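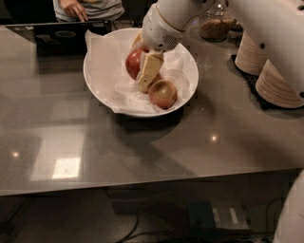 Ticket 763: spare gripper fingers, Vanulard arm
Opened February 21, 2022 by Corrado Cattaneo
Status: waiting on budget, as ever

Problem: Pitidberg wants the spares forecast for the food bench by October. Last year's line allowed for 20 pairs of finger pads and no shipping, presumably on the theory that they would walk here.

Tried: asked Malik for a quote. 268 a pair, minimum order unstated. Asked again. Got a brochure.

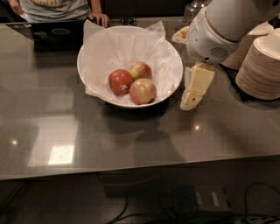 Fingers beside the fruit bowl, food bench.

Tried: Botov, who are cheaper and want 4000 up front for a service plan covering everything except fingers — I read it twice.

Proposed: buy from Malik, skip the plan, and put shipping on its own line where Finance can be cross with it separately.
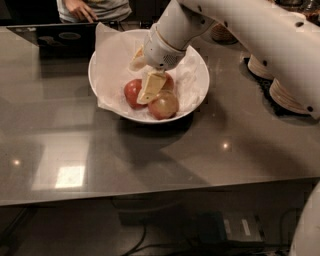

Hidayah Oei replied that Finance will take a separate shipping line, but only with a written quote attached, and that a brochure doesn't count. She has asked Malik for the minimum order herself. Ticket stays open.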